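Ticket 41 – Gavrilă walking tour, audio headsets dropping out
Product: Citix booking and audio kit
Status: Pending

Guests on the Monday morning tour lost the guide's voice at the Brosley bridge stop. 5 of 20 headsets affected, all on channel 4. Sound came back when the group moved on.

Tried so far:
Recharged all units overnight – no change.
Moved the guide's transmitter to channel 5. No dropouts on the afternoon tour.
Swapped the 5 headsets with spares from Sekton. Same fault on channel 4, so the headsets look fine.

Next: keep tours on channel 5 and retest channel 4 at the bridge before the June bookings open. Refund request from one guest passed to billing.

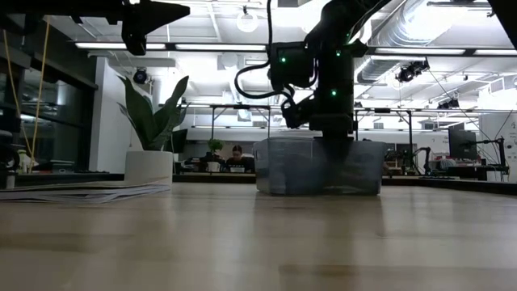
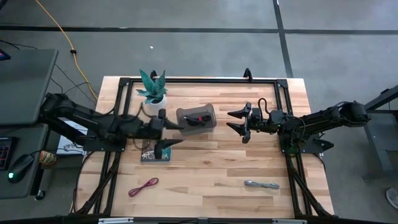
Attachments (2): tabletop with plastic bin; workbench with butcher-block top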